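The last family to leave Porkstead took the church bell with them. It hangs now in a backyard in Groda, two towns over, on a frame made of pipe, and the grandchildren ring it at supper.

Porkstead was laid out in 1832 on a bend in the creek, where the drovers stopped to rest their hogs on the way to market. At its largest it had 400 people, a tannery, a school, two churches and a hotel whose dining room was known for its ham. It was never rich. The tannery closed first, then the hotel, and the school after that. By the time the highway came through, the town was mostly older people and the dogs they kept.

There is a common story about how small towns die, and it goes like this: the road goes somewhere else, and the town dries up. In Porkstead the road came straight at it. The state wanted the flat ground along the creek, and the town was sitting on it. Letters went out in March, the appraisers came the same spring, and within two years the houses were gone.

What remained was a legal puzzle. A town in this state does not stop existing when its buildings do. It has to be dissolved, and to be dissolved it needs a vote of its residents. Porkstead had no residents. So it stayed on the books, with a seal, a charter and a small bank account that earned a little interest every year.

"I found it when I was looking for something else," says Marisa Tedesco, a records clerk at the county office in Buveo. She had been asked to trace the boundary of a drainage district and kept running into a line that matched no town she knew. The line turned out to be the Porkstead town limit, still in force. Inside it were a stretch of highway, both banks of the creek, and the cemetery.

Tedesco began a file. She put in the deeds, the tax rolls and the minutes of the last town meeting, which ran to a single page. The first item was the reading of the previous minutes. The second was a complaint about a loose cow. The third was a motion to thank the ladies who had made the lunch, and it carried. The highway is not mentioned at all.

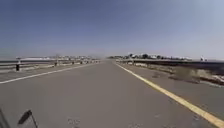
*By Hjørdis Söderlund*
*April 2023*

I drove out to see the place with a copy of the old plat map on the passenger seat. The map shows Main Street, Mill Street and a short lane called Donati, named for the man who ran the tannery. I wanted to stand where the hotel had been. Going by the map, that spot is under the pavement, and the best I could do was pull off at the next exit and walk back along the farm track as far as the creek.

The creek still bends the way the map says it does. There are foundation stones in the bank on the far side, square and mossy, and a row of old lilacs that someone must have planted along a fence. Lilacs live a long time. In this part of the state, if you see them in a line with no house behind them, there used to be a house.

The cemetery is up the hill. The highway plan went around it, and the township of Groda mows it twice a summer. The oldest stones are thin and leaning and hard to read. The newer ones have fresh flowers at the right times of year, which surprised me until I met the people who bring them.

They hold a reunion every summer in the park at Groda. The group is smaller than it was, and most of the people who come now were born after the town was gone. They bring ham, in honor of the hotel. They bring photographs in shoe boxes and argue over which porch is whose. One woman has her grandmother's key to a front door. She has no idea which door, and she has asked everyone.

I asked several of them whether they were angry about the road. The older ones shrugged. Porkstead had been emptying out for years, they said, and the state paid a fair price for houses that would not have sold otherwise. One man told me his father had used the money to buy a place with an indoor bathroom and had never once talked about going back. Another said her mother would not ride on the highway to the end of her life, and made the family take the county road, even to the hospital.

Both of those seem to me like reasonable ways to feel.

The question of the charter is still open. Tedesco has written to the state with 3 possible ways to settle it. The legislature could dissolve the town by a special act. Groda could annex the land, along with the bank account and the cemetery. Or the county could leave the matter alone, as it has done up to now, and go on mailing a yearly form to a post office box that was closed long ago. The form comes back each time, and someone puts it in a drawer.

The families would like Groda to take it, mostly for the sake of the cemetery. They want the mowing put in writing. Groda is willing but wants to know who would be responsible for the creek bank, which floods, and that question has gone to an engineer.

The bank account has enough in it for a sign. That idea came up at the last reunion and took most of the afternoon. Some people wanted the founding date and the name, and nothing else. Some wanted a line about the tannery and a line about the hogs. The highway department does not allow signs of that kind on the shoulder, so it would have to stand on the farm track by the lilacs, where hardly anyone would pass it.

They voted to go ahead anyway — all but one, who said the money should go to the mowing. The wording has been put off until summer. Tedesco has been invited, and has been told to bring the map.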